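Frequently asked questions: bookings and door access

These questions come up most often from clubs and workshops using Trultus to manage bookings, door entry and member accounts. If yours isn't covered, write to the support desk from the Help tab in your dashboard and include your site name.

Getting started

How long does it take to set up a site?
Most sites are ready to take bookings within a day. You need a list of your rooms or workspaces, your opening hours and your member list as a CSV file. Door access takes longer, as a controller has to be fitted at each door you want to manage.

Can I import members from another system?
Yes. Go to Members, then Import, and upload your file. The importer expects a first name, last name and email address for each person. Phone number, membership type and start date are optional. Rows with no email address are skipped and listed at the end so you can fix them and upload them again.

Is there a limit on the number of members?
The Basic plan covers 400 active members. The Plus plan covers 860. A member counts as active if their membership is running or paused. Expired members stay in your records and don't count.

What happens if we go over?
Nothing is switched off. You'll see a notice in the dashboard and we'll move you to the next plan at your following renewal, unless your numbers have dropped by then. Sites already on Plus should get in touch for a quote.

Bookings

Can members book more than one space at a time?
By default, no. You can change this under Settings, Bookings, Overlaps. The setting applies to a membership type, so you can allow it for group leaders and leave it off for everybody else.

How far ahead can members book?
You choose, up to 6 months. Staff accounts aren't affected by the limit.

Can I make a repeat booking?
Staff can. Open the booking, choose Repeat and pick the days. If one of the dates clashes with something already in the calendar, that date is left out and shown in red in the summary. The rest are saved as normal. Members can't make repeat bookings themselves at present.

What happens when a member doesn't turn up?
If you use door access, Trultus marks a booking as missed when the member hasn't entered by the end of it. If you don't, staff have to mark it by hand. You can set a number of missed bookings after which a member can't book online until someone on your team clears it.

Why has a booking disappeared from the calendar?
Check the filter at the top of the calendar first. It remembers the last space you looked at. If the booking still isn't there, open the activity log and search for the member's name. Cancelled bookings are kept in the log with the name of the person who cancelled them.

Doors and codes

Which door controllers work with Trultus?
We support the Endalex two-door and four-door controllers, and the older Mavau single-door unit if it has been updated to version 7 or later. The version number is shown on the unit's settings page. We can't update Mavau units for you; your installer will need to do that.

Do members need a phone to get in?
No. Each member can have a code, a key fob or both. Codes are sent by email when a booking is confirmed and start working ten minutes before the booking begins.

A member's code isn't working. What should I check?
Look at the time of the booking and the door the code was issued for. A code for the workshop won't open the front entrance unless you've linked the two doors under Settings, Doors. If both are right, open the member's page and press Send new code. The old one stops working straight away.

What happens if our internet goes down?
Endalex controllers keep a copy of the access list and carry on working. Any bookings or cancellations made while the line is down will reach the door when it comes back. The Mavau unit keeps fobs but not codes, so sites with a Mavau should hand out fobs to anyone who uses the building out of hours.

Can I hold a door open for an event?
Yes. Go to Doors, select the door and choose Hold open, then set an end time. The door locks again at that time even if nobody is signed in to the dashboard.

Payments and invoices

When are members charged?
Memberships are charged on the renewal date. Bookings are charged when they're made, or added to a monthly bill if you've turned that on.
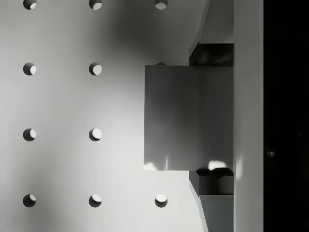 Can I refund part of a booking?
Yes. Open the payment, choose Refund and type the amount. You can refund to the original card or as credit on the member's account. Card refunds usually take a few working days to show up, and we can't speed that up once the bank has it.

Can we add our own company details to invoices?
Yes, under Settings, Invoices. Changes apply to new invoices only. If you need an old invoice reissued with different details, cancel it and create another with the same lines.

Do you connect to accounting software?
There is a direct link to Jurčo on the Plus plan. It sends invoices and payments overnight. On Basic you can export the same information as a spreadsheet.

Accounts and support

How do I give a colleague access?
Go to Team and choose Invite. There are three roles: Desk, Manager and Owner. Desk users can see bookings and members but not payments. Only an Owner can change the plan or close the account.

Our account owner has left. What do we do?
Write to us from an address on your organisation's own domain, with a recent invoice attached. Kamil Trnka deals with ownership changes and will reply with a short form to sign.

Do you offer training?
We run an online session for new sites every Monday at 10 am. It's free and lasts an hour. For training at your own premises, ask Janka Hudec for dates and prices. Places before September are already taken.

How do I close our account?
An Owner can do this under Settings, Plan, Close account. Export your members and invoices first. We keep your data for thirty days after closing, in case you change your mind, and then delete it.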